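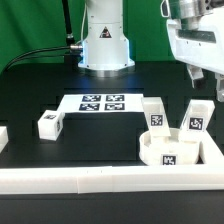 Rirkira Drinon Table Mat, Felt Back

Work mat for desks, kitchen tables, craft benches. Rolls out flat, wipes clean, rolls back up. Back in stock after the January sell-out, all three sizes.

Updated May 16, 2026

At a glance
Top: smooth matte vinyl
Back: gray polyester felt
Sizes: Small, Medium, Long
Colors: oat, slate, moss
Strap: included, cotton, with snap
Small weighs 900 grams with strap

What it's for
Cutting out patterns. Gluing. Homework. Putting a laptop on a table that scratches if you look at it wrong. Fine under a sewing machine, the felt takes out a good bit of the rattle. Not a cutting mat! A craft knife will go straight through the top. Scissors and rotary trimmers with their own base are OK.

Not for hot pans either. Mugs fine, teapots fine, anything off the stove needs a trivet.

Care
Damp cloth, drop of dish soap. Dry it before rolling. No bleach, no acetone, no nail polish remover (we get this one a lot). Ballpoint comes off with rubbing alcohol if you're quick. Permanent marker mostly doesnt. Felt side: vacuum or lint roller, never the washing machine.

First time out of the tube
It will curl. Lay it felt side up overnight with a few books on the corners. Cold rooms take longer, two nights maybe. Please don't use a hair dryer, the edges go wavy and we can't swap those.

Slight smell on day one, gone once it's aired.

Which size
Small fits a school desk. Medium is the one most people want, room for a laptop plus a notebook. Long is for full tables, measure first, it hangs over on anything shorter than 40 inches. The felt grips wood and laminate well. On glass it slides a little, so add the Finerel corner dots, sold separately, pack of four.

Can be trimmed at home with good scissors. Trim from the felt side. Trimmed mats can't be returned.

Changes from the old version
Thicker felt. Rounded corners instead of square, the square ones lifted. Strap is sewn now, used to be glued and came off. Moss is a touch darker than the last batch, so if you're matching an older mat, order a swatch first. Rust color is discontinued, sorry, no plans to bring it back.

Shipping and returns
Ships rolled in a cardboard tube from the Munasinghe warehouse, usually next working day. Long size goes by a seperate carrier and may turn up after the rest of your order. Returns within 11 days of delivery, unused, in the tube. Keep the tube. Folded mats crease for good and we have to refuse them.

Bulk orders
Schools and studios, write to the order desk with size, color and quantity. Slate Medium: 234 on the shelf at last stock check. Oat and moss are lower, so ask before you plan around them.

Spare parts
Replacement strap, cotton
Finerel corner dots
Swatch card, all colors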